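Graltton Sim Renders: data card, budget release

Purpose
Rendered views of a tabletop manipulation cell, kept with the costing sheet so that hardware requests can be checked against the work they are meant to cover. Maintainer: Azucena Cuevas. Last revised May 4, 2025.

Contents
405 episodes, of which 239 are cleared for planning use. Views include close work near a wooden block.
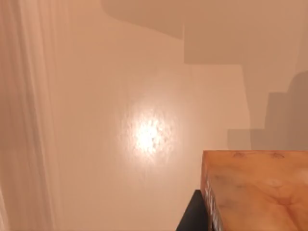 Compute is budgeted per episode and storage per camera stream. Both lines sit under operating costs. Gripper fingers are listed as consumables, with 200 set aside in the June order from Rivthorpe, and spare arms are capital items. Freight and licence renewals are recorded separately.

The light blue organizer with upright dividers is costed as a fixture. Its physical counterpart has not been ordered. Allow two per cell in the draft.

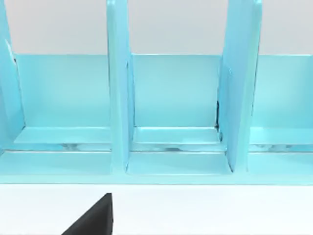

Baltazar Xolalpa asked that fixtures be moved out of the capital line, as a divider unit falls below the threshold and would hold up the arm purchase at Cendthorpe. The change was accepted for the next draft.

Known limits
Rendered lighting is no basis for choosing lamps or cameras. Finger wear is not modelled.

Open items
Quote from Ambrose for the second controller.
Colour of the physical fixtures.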